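Descaling a Telwood kettle without the faff

My Telwood had gone properly crusty inside, so I finally sorted it out – and it's dead easy.

Fill it with 600 ml of cold water, tip in 30 g of citric acid and give it a swirl. Bring it to the boil, switch off at the wall and leave it for 17 minutes with the lid open.

Pour the lot down the sink, then rinse twice. If there's still a chalky ring round the bottom, do it again with half the powder. Boil one full kettle of fresh water and throw that away before you make any tea!

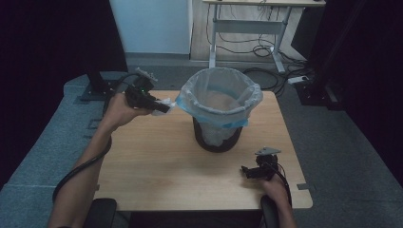

I do mine every 12 weeks now, as our water is awfully hard.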